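Grilthorpe bench notes, gripper 2
2026-03-09

Finger pads changed on the hand-held gripper before the fruit work carries on. Counter read 2366 when it came to me. The last pad change in the book is at 1868, so that pair did 498 cycles, which is short. The Astby pads we had before went longer, but they marked soft fruit, so I am not going back to them.

Order of work, for whoever does the next one:

Wipe the arms down dry. No solvent near the pivots.
Back off the pad screws a little at a time, left then right.
Clean the old adhesive off the seat with the plastic scraper.
New pads on, press for a full minute each, screws back in by hand only.
Open and close 40 times with nothing in the jaws, then check the screws again.

One of the old pads had lifted at the inner edge. Adhesive had gone chalky on that side. I have kept both in the drawer in a bag marked 1868 to 2366.

Holding check on the small orange. I want the skin pressed by both pads and the fruit sitting still with the trigger held.

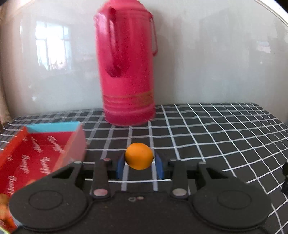
Orange between the blue pads, flask and box on the grid cloth.

Peel was not broken on any of the ones I tried. Squeeze setting stays where Grastero had it on the delivery sheet. I did try it one notch up and didn't like the feel of the trigger, so back it went.

Pivots next. The left inner arm had a faint click on the closing stroke, almost gone after I nipped up the pin and worked it for a bit. No play that I can feel with the jaws shut. If the click comes back it will want a new washer, and we are out of those. Added to the Grigaitė order along with spare pads.

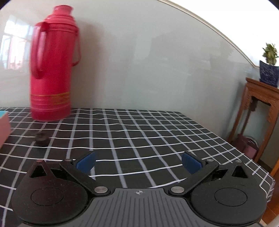

Jaw travel is the part I am still not happy with. The trigger has a dead patch at the start of its stroke, and the jaws only begin to move once you are through it. With the pads apart and nothing between them, as over the cloth by the red flask, you can look along both arms and compare them against the crosshair mark on the body plate. I did that several times and wrote the offset on the tape inside the case lid. Cable slack is the likely cause. I will take up half a turn at the adjuster and run the 40 again before touching anything else.

To do: cable, washers, new label for the case. Counter to be read again on Friday.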